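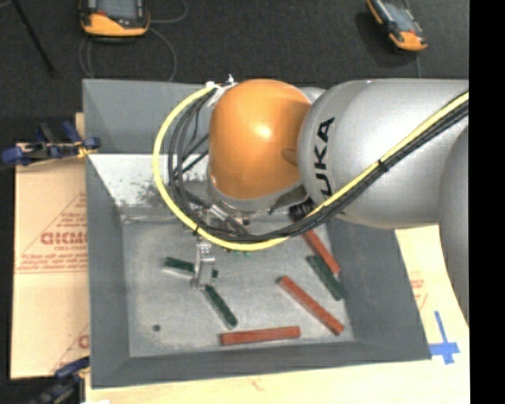
色はどうして見えるの?

トレロア子ども科学ページ 「光と色」の3回目
小学校4年生くらいから

夜、部屋の電気を消すと、赤いクッションも青いカーテンも、みんな黒っぽくなります。クッションの色がなくなったわけではありません。電気をつければ、また赤く見えます。色を見るには、光がいります。

今回は、光がものに当たってから、わたしたちが「赤だ」「青だ」と感じるまでに何が起きているのかを、順番に説明します。

光の中には色がまざっている

太陽の光は、ふつうは白っぽく見えます。とうめいな三角の柱の形をしたガラスに細い光を通すと、反対側から出てきた光は、赤、だいだい、黄、緑、青、むらさきと、帯のようにならびます。このガラスをプリズムといいます。

プリズムが色をつけたのではありません。太陽の光には、はじめからいろいろな色の光がまざっています。ガラスに入るときと出るとき、光は進む向きが少し変わります。その曲がり方が色によってちがうので、まざっていた光が分かれて出てきます。赤い光は曲がり方が小さく、むらさきの光は大きく曲がります。

にじも同じしくみです。雨上がりの空には小さな水のつぶがたくさんうかんでいて、そのつぶの中で光が曲がったり、はね返ったりして、色が分かれます。にじを見たいときは、太陽を背にして立ちます。太陽のほうを向いていても、雨つぶのつくるふつうのにじは見えません。6月の夕方、にわか雨のあとに日がさしたら、東の空をさがしてみましょう。

光は波の性質をもっています。池に石を投げると波が広がりますね。波の山からとなりの山までの長さを「波長」といいます。赤い光は波長が長く、むらさきの光は波長が短い光です。長いといっても、かみの毛の太さよりずっと短いので、ものさしでは測れません。

赤いリンゴが赤いわけ

白い光には、いろいろな色の光がまざっていました。それが赤いリンゴに当たるとどうなるでしょうか。

リンゴの皮には、色素というものがふくまれています。色素は、光の一部をすいこむはたらきをします。赤いリンゴの色素は、青や緑の光をよくすいこみ、赤い光はあまりすいこみません。すいこまれなかった赤い光がはね返って、目にとどきます。それで赤く見えます。

葉っぱが緑に見えるのも同じです。葉には葉緑素という緑色の色素があります。葉緑素は赤い光や青い光をよくすいこみ、植物はその光の力を使って養分をつくります。緑の光は、ほかの色ほどすいこまれないので、はね返ったり、葉を通りぬけたりして、目に入ってきます。

では、白い紙はどうでしょう。白い紙は、どの色の光もあまりすいこまず、ほとんどはね返します。黒い紙は、どの色の光もたくさんすいこみます。夏の日なたに黒い紙と白い紙をならべて置き、しばらくしてさわってみると、黒い紙のほうがあたたかくなっています。すいこまれた光が熱に変わったためです。

つやのあるもの、つやのないもの

同じ赤でも、ぴかぴか光る赤と、光らない赤があります。

みがいた車や、ぬりもののおわんを見ると、表面に白く光っているところがあります。表面がなめらかだと、光の一部が中に入らず、決まった向きにそろってはね返ります。この光は色素に出会っていないので、照らしている光の色のままです。白い光で照らせば、白く光って見えます。

画用紙やフェルトには、細かいでこぼこがあります。光はいろいろな向きにはね返り、一か所だけが強く光ることはありません。どの方向から見ても、だいたい同じような明るさに見えます。

色をぬった石を水にぬらすと、色がこくなったように見えることがあります。水が表面のでこぼこをうめ、光のちらばり方が変わるからです。川原でひろったときはきれいだったのに、家に持ち帰ってかわいたら白っぽくなった、という石も、しくみは同じです。

目の中で起きていること

はね返った光は、目の黒いところから中に入ります。ここをひとみといいます。ひとみは、暗いところでは大きくなり、明るいところでは小さくなって、入る光の量を調節しています。

光は目のおくにある網膜(もうまく)にとどきます。網膜には、光を感じる細胞がびっしりとならんでいます。細胞には大きく分けて二つの種類があります。

一つは、桿体(かんたい)細胞です。とても弱い光でもはたらきますが、色を見分けることはできません。

もう一つは、錐体(すいたい)細胞です。明るいところではたらき、色を見分けるのに役立ちます。錐体細胞には3種類あり、それぞれ、波長の長い光、中くらいの光、短い光によく反応します。

黄色い光が目に入ると、長い光に反応する細胞と、中くらいの光に反応する細胞の両方がはたらきます。その知らせが神経を通って脳にとどき、脳が「黄色」と判断します。色を感じる仕事の最後は、脳がしているのです。

月明かりの下で花だんを見ると、花の形はわかるのに、色がよくわかりません。暗くて錐体細胞があまりはたらかず、桿体細胞にたよって見ているためです。

人によって見え方はちがう

錐体細胞のはたらき方は、だれでも同じというわけではありません。赤と緑のちがいがわかりにくい人や、青と黄のちがいがわかりにくい人がいます。生まれつきの人もいますし、目の病気などで変わることもあります。

路線図やグラフをかくときは、色だけで区別しないようにすると、多くの人に伝わりやすくなります。線を点線や太い線にする、名前を線のそばに書く、もようを入れる、といった方法があります。

動物の見え方

動物の目は、人の目と同じではありません。

犬の錐体細胞は2種類です。青や黄色は見分けられますが、赤と緑は区別しにくいと考えられています。緑のしばふに赤いボールを投げると、人にはよく目立ちますが、犬には色のちがいがわかりにくいのです。犬は、動きやにおいも手がかりにしてボールをさがします。

ミツバチは、人には見えない紫外線を見ることができます。そのかわり、赤い光はほとんど見えません。花の中には、人の目には黄色一色でも、紫外線で見るともようがあるものがあります。もようは花のまん中のほうにあることが多く、ミツバチがみつをさがす目印になっています。

鳥の多くは、錐体細胞を4種類もっています。人には同じ色に見えるおすとめすが、鳥どうしではちがう色に見えている種類もいます。

光をまぜる、絵の具をまぜる

赤、緑、青の光をかさねると、白い光になります。この三つを「光の三原色」といいます。赤と緑の光なら黄色、緑と青ならシアンという明るい水色、青と赤ならマゼンタという赤むらさき色です。

テレビやタブレットの画面も、この方法を使っています。画面には、赤、緑、青に光るとても小さな点がならんでいて、それぞれの明るさを変えることで、たくさんの色をつくります。

絵の具の場合は、まぜるほど暗くなります。絵の具は光をすいこむものなので、種類をふやすと、すいこまれる光もふえるからです。印刷には、シアン、マゼンタ、黄色のインクを使います。三つをまぜても黒にはなりきらず、こげ茶のような色になるので、たいていは黒のインクも使います。

新聞のおりこみチラシを虫めがねで見てみましょう。肌色や空の色に見えるところが、小さな色の点の集まりだとわかります。

色の名前と見本

「青」と言われて思いうかべる色は、人によって少しずつちがいます。家のかべをぬるとき、たのんだ人とぬる人が別の青を考えていたらこまります。そこで、色に番号をつけた見本帳が使われます。ストルナルの塗料の見本帳では、「2711」と言えば、少し灰色がかった青のことです。番号で伝えれば、遠くの店にも同じ色をたのめます。

見本は、使う場所の光で見ることが大切です。店の明かりの下で選んだ色が、外ではちがって見えることがあります。照らす光がちがえば、はね返る光も変わるためです。

色は、まわりの色にもえいきょうされます。同じ灰色の紙を2まい用意して、1まいを黒い紙の上に、もう1まいを白い紙の上に置くと、黒の上の灰色のほうが明るく見えます。紙を動かして、同じ台の上にならべると、同じ灰色にもどります。

ためしてみよう 色ごま

用意するもの
・白い厚紙
・コンパス、はさみ、定規
・色えんぴつかフェルトペン
・つまようじ

やり方
1 厚紙に、半径36ミリメートルの円をかいて切りぬきます。
2 円の中心を通る線を引いて、同じ大きさの六つに分けます。
3 赤と緑を、一つおきに交代でぬります。
4 中心にコンパスのはりで小さなあなをあけ、つまようじをさします。つまようじの先でけがをしないように気をつけてください。
5 明るいところで、つくえの上で回します。

はやく回ると、赤と緑が見分けられなくなり、黄土色や茶色のような色に見えます。目と脳がこまの動きについていけず、色がまざって感じられるのです。光をかさねたときのような明るい黄色にならないのは、こまからはね返ってくる光がそれほど強くないためです。

青と黄色、赤と青でもためしてみましょう。色のはばを変えて、赤を広く、緑をせまくすると、見える色も変わります。結果は、ぬった色と見えた色をならべて書いておくと、あとでくらべやすくなります。

ためしてみよう 残像

白い紙のまん中に、赤で丸をこくぬります。明るい部屋で、丸の中心を40秒ほどじっと見つめます。それから、何もかいていない白い紙に目をうつします。青緑っぽい丸が、うすく見えてくるはずです。

赤い丸を見つづけている間に、長い波長に反応する細胞の感じ方が弱くなります。そのまま白い紙を見ると、ほかの細胞の反応が強く出て、赤と反対の色が見えます。少し待つと消えます。太陽や強いライトは、ぜったいに見つめないでください。

ことばのまとめ

波長 波の山から、となりの山までの長さ。
色素 光の一部をすいこんで、ものに色をつけているもの。
網膜 目のおくにある、光を感じるまく。
錐体細胞 明るいところではたらき、色を見分けるのに役立つ細胞。
桿体細胞 暗いところではたらく細胞。色は見分けられない。
三原色 まぜ合わせて、いろいろな色をつくるもとになる三つの色。

次回は「空はなぜ青く、夕焼けはなぜ赤いのか」です。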